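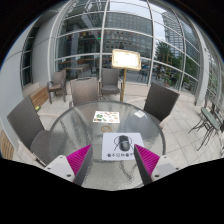

Learning from Hand-Held Gripper Demonstrations
Handout 6: Does the place matter more than the count?
Course notes by Jadwiga Ostrowski

Last time we finished with the question that always comes up around this point in the course, which is how many demonstrations are enough. I promised a proper answer and I'm going to give you half of one, and the other half will have to wait until you have your own numbers from the lab. The short version is that counting demonstrations tells you less than you would hope, and that where they were recorded tells you a good deal more. Please read the whole handout before you start the exercise at the end (I know some of you skip ahead, and I did too when I was a student!).

The study we are following

The results come from our own Lindano collection, which Dariusz Jabłońska and I put together so that there would be something small enough for a class to train on in an afternoon. It holds 3,452 demonstrations of short tabletop tasks, all recorded by people with a gripper in the hand and a wide-angle camera mounted on it. Nobody had to bring an arm along, so we could record wherever there was a table and a person willing to put up with us for an hour.

We trained the same policy twice. The first training set, which we call Eton, has 1,478 demonstrations, every one of them from the same lab bench. The second, Stivow, has the same number, but spread over 165 places: kitchens, offices, patios, a couple of stairwells with a shelf in them. The tasks and the training settings were identical. We then tested both policies on tables that neither had ever met.

On the lab bench Eton came out a little ahead, as you would expect of something that had lived there all its life. On the new tables it fell behind Stivow, and the gap was widest wherever the tabletop was anything other than plain and dull.

Why glass is such a nuisance

A matte bench gives the policy a very easy life. The background stays put, the light hardly changes, and almost any visual feature that follows the object will do. Glass takes all of that away. A rippled glass top carries streaks of pale light that shift as the camera moves, and a reflection can be brighter than anything you want to pick up. A dark, glossy object picks up highlights of its own too, so its outline is less dependable than you might think.

Then there is the clutter. A roll of tape or a printed sheet lying a little way beyond the object is no obstacle at all to the fingers, but it is well inside a wide view, and a policy that has seen only one bench has no particular reason to ignore it. When you look at outdoor recordings, look at the far half of the view as well as the near half. Windows, chairs and sky all go into the encoder together with the object.

One more point, and I'd like you to write it in the margin. The fingers are in the view all the time, always in nearly the same place. That makes them the steadiest thing in the whole recording, and the policy can lean on them when the rest of the picture is unfamiliar. The approach is best thought of as a relation between fingertips and object. In the patio recordings a mouse between two magenta fingers stays readable against a very busy background, and it's a nice case to keep in mind when we get to attention maps.

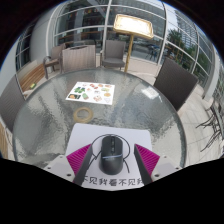 Exercise for the September lab

You will each get the Krajewska subset, 265 demonstrations with the place labels left in. Please do the following, in pairs if you like.

1. Split the subset by place, so that no place appears in both training and test. A random split will give you a lovely score and teach you nothing.

2. Train once on the full training half, then again on the same number of demonstrations drawn from as few places as you can manage.

3. Choose five failures from each run and write a sentence or two on each, saying what was in the view at the moment the policy went wrong.

4. Mask the far half of the view and run the test again. Bring the scores even if they make no sense to you, we'll go through them together.

Dariusz will be in the lab from two in the afternoon and is glad to help with the loader, which can be fussy about file paths with spaces in them.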